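Cámara inclinada en el simulador al cruzar una puerta doble

Kourosh Alipour
Oct 8, 2024

Estamos preparando la prueba de navegación doméstica para la asignatura de robótica móvil. Base con dos brazos, simulador Kunodix, planificador Tremwood. Desde septiembre la vista de la cámara de a bordo sale girada respecto a la vertical. El planificador aborta en el paso 454 con «goal in collision». ¿Es un problema de la cámara o de la pose de la base?

mayrhofer_lab

Reinstala Kunodix. A mí me funcionó.

pasillo63

No reinstales nada todavía. Son dos comprobaciones separadas:

Publica la orientación de la base y la de la cámara en el mismo instante. Si la base marca alabeo cero, el error está en la transformación fija de la cámara — revisa el orden de los ángulos.

Para el aborto, dibuja la geometría de colisión de las hojas y de la manilla. En nuestro proyecto la malla de colisión seguía en posición cerrada con la puerta visualmente abierta.
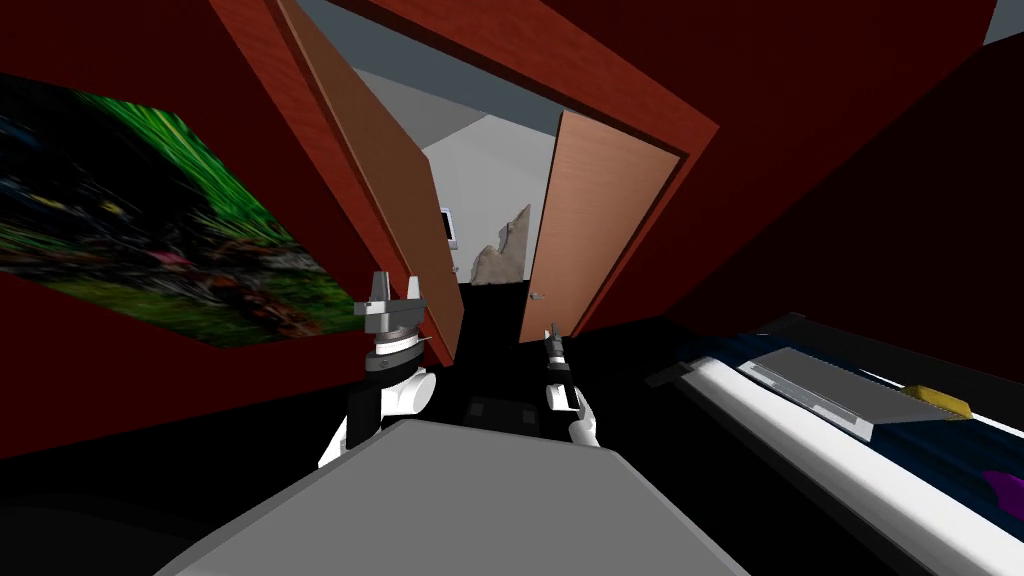 Vista de a bordo hacia la puerta abierta, con los dos brazos al frente.

Repliega los brazos antes de cruzar. Con ellos extendidos, nuestro planificador tardaba unos 714 ms por consulta; replegados, 198.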